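Choral Recording and Broadcast > Technique
Thread: Spot mics on a small choir, yes or no?

turidham_alto
Posted 8/13/22
We record our December program every year for the local station and I have inherited the job. The choir is mixed, fairly amateur, and strong in the altos and weak in the tenors. Up to now it has been one stereo pair on a tall stand behind the conductor. The station's engineer at Alva wants spots on the tenors this time. I would rather fix it by moving people. The room is the old assembly hall, plaster walls, reverb around two seconds with nobody in it and noticeably less with an audience. Repertoire is mostly unaccompanied, some of it in eight parts. Opinions?

brindby
Move the people. If the tenors are on the outside of the back row, they are singing into the side wall and the pair hears them late and dull. Put them in the center, basses behind, sopranos and altos on the wings. Then listen again before you rent anything.

Mohandas Reddy
I disagree in part. Moving the tenors helps the level but it does nothing for the words. A pair placed far enough back to blend eight parts in a live room will lose consonants, and radio listeners in cars notice that first. One cardioid spot per section, mixed well under the main pair and delayed to match it, gives you diction without changing the picture. The delay is the part people skip. Measure from the spot to the main pair in feet, allow a bit under a millisecond per foot, and check it with a hand clap.

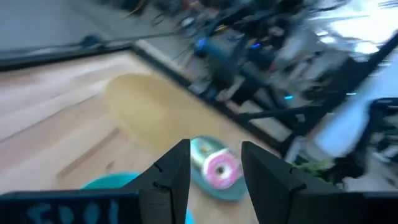

I would also set the high-pass on the spots at 80 Hz. There is nothing useful from the tenors down there and it takes out most of the riser noise. Leave the main pair flat.

brindby
The trouble with spots on amateurs is that you stop hearing a section and start hearing one man with a wide vibrato. Professional choirs can take a mic at six feet. Ours can't.

Mohandas Reddy
Then the mic is too close or too loud. Nine or ten feet, angled down over the front row, aimed at the back row's chins. If you can pick out a single voice in the mix, pull the fader until you can't.

stunda_organ
Is the main pair ORTF or spaced? It matters for the original question. With a spaced pair the center is already vague, so putting the tenors in the middle may gain less than brindby thinks.

turidham_alto
ORTF, on a stand that goes up to 7 feet and no further. I know that is low. The front row is at ear level with it and the back row is partly hidden.

stunda_organ
That is your tenor problem, or most of it. At that height the front row is much closer to the mics than the back row, and the ratio is what you are hearing. Raise the pair to eleven or twelve feet and tilt it down, and the two rows come out nearly even. A taller stand costs less than a set of spots.

brindby
Agreed with stunda_organ. I missed the stand height because it wasn't in the first post.
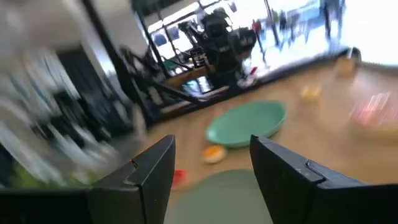 For the eight-part pieces I would also ask the conductor whether the two choirs are meant to be heard as left and right. If they are, my layout with the tenors in the center is wrong for those and you need a second arrangement. We do the change during applause and mark the positions with tape.

turidham_alto
They are meant to be separate, yes. The conductor will not want a reshuffle between pieces though. She has already complained about the one for the carols.

Mohandas Reddy
In that case keep the double-choir layout for the whole concert, raise the pair as stunda_organ says, and put up two spots, one per tenor group. Record them to separate tracks and decide later. If you don't need them you have lost nothing except cable.

brindby
You have lost a clean sight line for the audience and added two more stands for a soprano to walk into. I still say one pair.

turidham_alto
I will borrow a taller stand for the next rehearsal and record the same motet at both heights. Spots will be up but muted in the first mix. Files go to Alva after that and I will post what the engineer says.

stunda_organ
Write down the distance from the pair to the front row for each take. You will want it in December when the risers have moved.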